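Die Flasche, die es nicht gibt
Ein Robotikkurs, der ohne Roboter auskommt. Ein Gespräch mit der Kursleiterin über Simulation, Erfolgsquoten und die Frage, was Schüler dabei lernen. 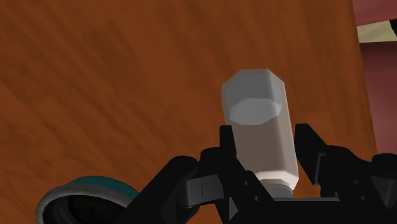

»Fragen Sie ruhig, wann wir das letzte Mal etwas angefasst haben«

Die Kursleiterin kommt der ersten Frage zuvor, sie hört sie auf jedem Elternabend. Seit dem Herbst unterrichtet sie am Gymnasium in Stondodia den Wahlkurs Robotik, 12 Jugendliche aus der Oberstufe, ein Computerraum im Erdgeschoss. Das Greifen einer weißen, kantigen Flasche über einem Holztisch ist die Aufgabe dieses Halbjahrs. Flasche, Tisch und Greifer sind gerechnet.

Ich sage ihr, dass mich das misstrauisch macht. Eine Schule, die Robotik anbietet und keinen Roboter hat, das klingt nach einem Schwimmkurs an Land. Sie lacht nicht. »Den Vergleich kenne ich. Wir hatten früher zwei Bausatzarme. Davon war immer einer kaputt, und zehn Leute standen drum herum und haben zugeschaut. Jetzt arbeitet jeder.«

Das Projekt heißt Zorkosix, den Namen haben die Schüler ausgesucht. Das Programm, mit dem sie simulieren, stammt von Coment, die Schule bekommt es zu einem ermäßigten Preis: 565 Euro im Jahr. Ich frage, ob man damit nicht vor allem künftige Kunden heranzieht. »Natürlich macht die Firma das nicht aus Nächstenliebe. Aber ein einziger brauchbarer Greifer hätte unser Budget gesprengt, und dann wäre noch kein Arm dran gewesen.«

2688 Versuche

In der Woche vor unserem Gespräch hat der Kurs seine bisher größte Versuchsreihe laufen lassen, 2688 Griffe über Nacht. Die Flasche stand jedes Mal ein wenig anders auf dem Tisch. Die Auswertung hing als Ausdruck neben der Tafel, mit Kurven in drei Farben, und sah beeindruckend aus. Mich beeindrucken solche Kurven inzwischen wenig. Was genau zählt da als Erfolg?

»Das war der Streit des Halbjahrs«, sagt sie. Die erste Fassung des Programms verbuchte jeden Griff als gelungen, bei dem beide Finger Kontakt meldeten. Die Quote war traumhaft. Dann ließ ein Schüler sich einzelne Durchläufe ansehen und stellte fest, dass die Flasche in vielen davon gar nicht mit nach oben kam. »Da war es eine Weile sehr still im Raum. Danach haben wir zwei Stunden lang nur darüber geredet, was das Wort Greifen bedeutet.« Seitdem muss die Flasche angehoben und 2 Sekunden lang gehalten werden. Die Quote ist deutlich gefallen. Genaue Zahlen will sie mir nicht nennen, die gehörten dem Kurs und kämen im Februar in den Bericht.

Eine Schülerin, die am Nebentisch mithört, mischt sich ein. Sie hat die Flasche vor sich auf dem Bildschirm, schräg zwischen den schwarzen Fingern. »Die hält hier super. Aber die hat auch nur glatte Flächen. Eine echte ist vielleicht nass, oder jemand hat sie eingedrückt.« Ob man das nicht auch simulieren könne? »Kann man. Dann muss man aber vorher wissen, wie nass.«

Das ist so ziemlich mein Einwand, und ich bin etwas verblüfft, ihn von ihr zu hören. Die Reibung zwischen Finger und Flasche ist im Programm eine Zahl. Jemand hat sie eingetragen. Ich frage in die Runde, woher sie kommt, und bekomme drei verschiedene Antworten: aus der Voreinstellung, aus einer Tabelle im Netz, vom Kurs des Vorjahrs. Die Kursleiterin schreibt die Frage an die Tafel und unterstreicht sie. Beantwortet war sie bis zu meiner Abfahrt nicht.

Der Wettbewerb

Im Frühjahr wollen sie zum Dhanial, einem Schülerwettbewerb, bei dem es neuerdings eine eigene Klasse für simulierte Arbeiten gibt. Auch da habe ich Fragen. Bewertet werden eingereichte Dateien und ein kurzer Vortrag, kein Gerät muss vor der Jury etwas hochheben. Wird da am Ende der schönste Film ausgezeichnet?

»Die Gefahr besteht«, sagt sie, und diesmal zögert sie. »Ich habe Beiträge gesehen, da lief ein einziger Durchlauf in Endlosschleife, mit Musik. Wir reichen die Fehlversuche mit ein. Ob uns das hilft, weiß ich nicht. Einige im Kurs waren dagegen - die wollten gewinnen, und das kann ich ihnen nicht übel nehmen.«

Ob sie selbst lieber einen echten Arm im Raum hätte, will ich noch wissen. Ja, sagt sie sofort, und zwar schon für die Frage an der Tafel. Eine Hochschule in der Nähe habe einen Labortermin in Aussicht gestellt, bestätigt sei er nicht. Ich bitte sie, mir zu schreiben, wie viele Griffe dort klappen. Sie verspricht es, unter der Bedingung, dass ich die Zahl auch drucke, wenn sie gut ausfällt.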